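Timcombe Site – Dish Room Working Group
Minutes of the meeting held in the staff canteen, February 2025

Present: dish room (early and late shifts), kitchen, site operations, safety representative, staff council, two engineers from Culura
Apologies: payroll, Cundby site

1. Minutes of the last meeting

Agreed, with one correction. Under item 4, "the evening crew agreed to the new start time" should read "the evening crew were told of the new start time." Site operations accepted the change.

2. Matters arising

The floor mat by the return hatch has been replaced. The second mat is still on order.

The staff council asked again for a written statement that no one in the dish room will lose contracted hours during the trial. Site operations said the statement is with head office and will be posted on the board by the time clock once it is signed. The staff council asked that the minutes show this is the second time of asking.

3. Report on the plate handling trial

Culura reported on bench work with the two-arm station. The station is still on the bench and has not been connected to the dish line. Work so far has been on plates from the children's menu, which are light and come in several colors, and on moving plates between the table and a wire rack.

The log for the period shows 1323 single-plate picks attempted. Stacks are logged separately. Culura said stacks are the harder job, as plates of the same shape nest closely and the fingers have to close on the right number of rims. The late shift said people have the same trouble with them when they come out of the washer.

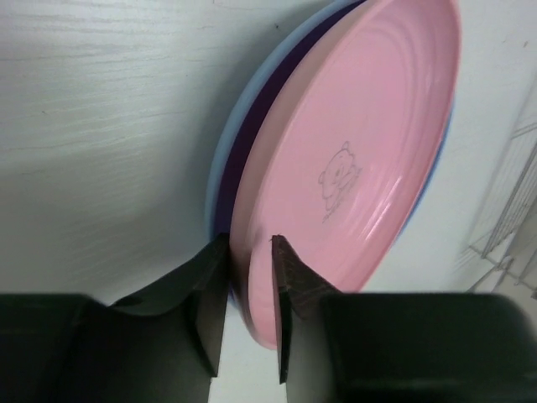
The kitchen asked whether plates would be sorted by color. Culura said they could be, but nobody has asked for it up to now. The kitchen said color is how they tell allergy meals apart on the children's menu, so a mixed stack means someone at the pass has to sort it again by hand. It was agreed that color sorting should be added to the list of requirements before anything else is tested.

The early shift asked about chips and cracks. At present, whoever unloads the rack looks at each plate and runs a thumb along the rim. Culura said the station has no check of this kind. The safety representative said a person must therefore go on checking every plate, and that the time for this has to be in the staffing plan. Site operations agreed.

ACTION: Kitchen to write down the color rules for the children's menu and send them to Culura.
ACTION: Site operations to add plate checking to the staffing plan as a task with its own time.

4. Layout and safety

The safety representative had looked over the bench with one person from each shift. Points raised:

Reach. The arms can reach over most of the table. If the same layout is used on the line, nobody should be putting racks down or taking them away while the arms are powered. The late shift said this would be hard to stick to at the end of service, when racks are coming through faster than they can be cleared.

Cables. The loops at the arms are fine on a bench but would catch on aprons and rack handles in the dish room. Culura will look at covers.

Cleaning. Nobody has yet said who wipes down the station or with what. The early shift does not want it added to the closing list without a discussion.

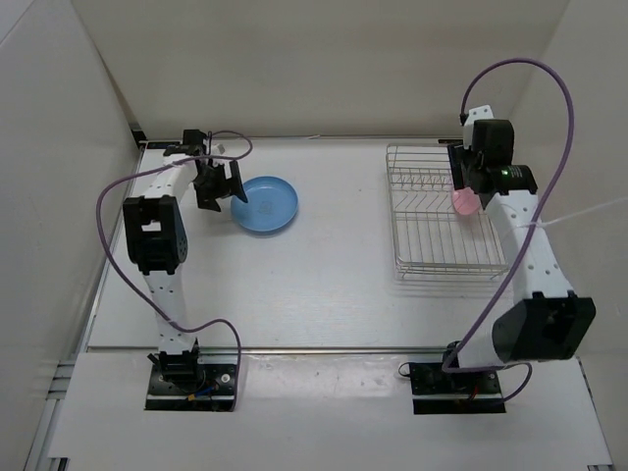 Two-arm station with blue plate and wire dish rack.

The early shift asked whether the walls around the table would come with it. Culura said the line version would need guarding of some sort, and that its size depends on how much floor there is beside the washer. The early shift pointed out that this is also where the trolleys are parked. Site operations will measure the space and mark it with tape so that people can try walking around it for a few shifts.

ACTION: Site operations to measure and tape the floor area.
ACTION: Culura to bring a drawing of cable covers.
ACTION: Safety representative to draft a rule on racks and powered arms, and show it to both shifts before it goes further.

5. Jobs and training

This item took up most of the meeting.

Site operations went over the plan again. If the trial goes ahead on the line in September, the station would take over racking and stacking of children's plates at the clean end. Scraping, loading the washer, pots, glasses and cutlery would stay as they are. One person per shift would be trained to start and stop the station, clear a dropped plate and fill in the fault sheet.

The late shift said stacking at the clean end is the lightest job in the room, and people take turns at it to get a break from scraping and pots. If it goes to the station, everyone spends more of the shift on the heavy work. Two members of the crew are on the clean end for medical reasons and have nowhere else to go. Site operations had not considered this and said so. No change will be made for those two people without a meeting with each of them and a staff council member.

The staff council asked if the trained person would be paid more. Site operations said there was no budget for it this year. The staff council's view is that clearing faults and keeping a log is a different job from the one people were hired for, and it should be graded. Not agreed. Carried forward.

There was a discussion about plates left at an awkward angle or lying face up near the edge of the table. Culura said these are cases where the operator may be called over, and that it would help to know how plates are really left on the table during a busy service, as the bench plates are set out by hand.
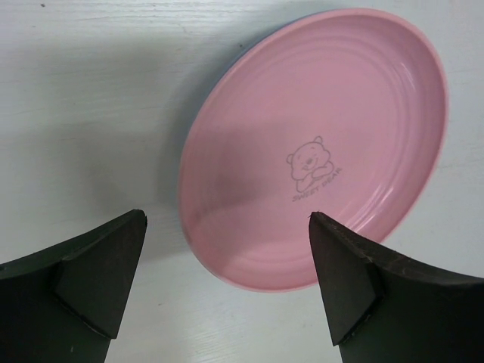
The early shift offered to keep a tally for two weeks of how children's plates come off the racks: flat, on edge, nested or upside down. Culura was grateful for this. The staff council asked that the tally be done in paid time and not on breaks. Agreed.

The Nyitrai site has asked to send two of its dish room staff to see the bench. Both shifts were in favor, and asked for a return visit.

ACTION: Site operations to set up individual meetings for the two clean end staff.
ACTION: Staff council to put its grading case in writing.
ACTION: Early shift to keep the tally; site operations to provide sheets.

6. Costs

Site operations reported that $2397 of the trial budget is left. The floor tape, tally sheets and cover for training will come out of this. The kitchen asked for 35 replacement children's plates from the general budget, as the bench has been using plates from service stock. Agreed.

7. Any other business

The extractor fan over the washer is noisy again. Reported to maintenance.

The late shift asked for meetings to be held at shift change, so that they do not have to come in early. Site operations will try this for the next one.

8. Next meeting

To be set once the tally is finished. Notice will go on the board by the time clock.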